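Matchsticks and wide lenses: my month with the Vondport simulator

I went to Plorport in December to try out grippers, and spent most of it at a screen.

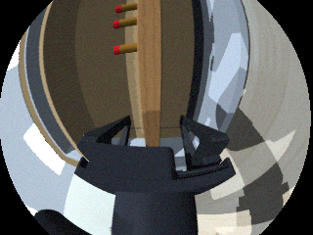
Why test a gripper in simulation first? Because a bad grasp costs you nothing there, and you can run the same pick 600 times before lunch without bending a finger.

Cheuk-hei Tu, who runs the bench, let me loose on the wrist camera view and oh, it took some getting used to! The lens is so wide that everything curls round the rim, and a plain upright stick with three red-headed matches poking out of its side suddenly feels like something at the bottom of a fishbowl. I liked it, though. You get both fingers and the thing between them in one go, which I never managed with the narrower lens (I kept losing the left finger and swearing at it).

We had two grippers to compare. The Chow has a lovely quick close but hates thin things, and I dropped far more than I'd like to admit. The Fito is slower, a bit sulky on the controller, and it holds on. Wai-kit Fu reckons I was just closing the Chow too early, and he may well be right – he got it working in six tries and was unbearable over tea.

My own grumble is the controller. Every time you swap grippers it forgets your speed settings, so you creep along at a snail's pace until you remember to go and put them back. I asked for a save button. Wai-kit wrote it on the whiteboard, under quite a long list of other people's buttons.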